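Location Filming in the Dandley District: Frequently Asked Questions

Last revised December 27, 2000

Who needs a permit?

Any production company, domestic or foreign, that films for theatrical release, television or paid advertising on public land in the district. Visitors using home video cameras for private purposes do not need one. News crews are covered by a separate press form.

How far ahead should we apply?

Applications must reach the Dandley Film Office at least two weeks before the first day of shooting. Requests that involve road closures, aircraft or pyrotechnics take longer and should be filed as early as possible. Applications for March should take into account that the upper pass road is normally closed to trucks until the snow has been cleared.

What must the application contain?

A shooting schedule, a list of vehicles, a map of each location with the unit base marked, a synopsis of the scenes to be filmed in the district, and proof of liability insurance. The full script is not required. Song sequences should be listed as separate scenes, with the number of dancers on camera and the sound playback level requested.

Does the office accept foreign insurance?

Yes, if the certificate is in English and names the district as an additional insured party. Policies written by Mosturance are already on file in standard form, and only the policy number is needed. All others are reviewed individually.

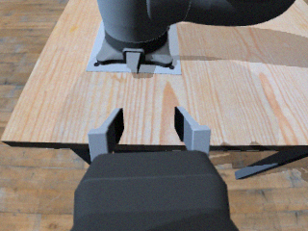 Computer rendering: gripper and wooden tabletop.

Are there limits on crew size?

A standard permit covers up to 900 persons per day, including extras. Larger units need a crowd permit, and must submit a plan for parking, meals and sanitation.

Can we film at the Novby lakefront?

Yes, except on public holidays. The north landing is used by the ferry and may not be blocked. Camera boats must carry a local pilot. The Asadi Pavilion is privately owned and is not covered by a district permit; written consent from the owner must be attached to the application.

How high are the mountain locations?

The lower meadow is at 1,032 meters and the ridge station is at 1,297 meters. Both can be reached by truck in summer. Generators are not allowed above the ridge station.

Can a permit be changed after it is issued?

Dates may be moved once without charge if the office is told by noon on the previous working day. A change of location counts as a new application. Weather delays are handled by telephone with the duty officer.

Is a screen credit required?

A credit to the Dandley Film Office in the end titles is a condition of the permit. The wording is printed on the back of the form.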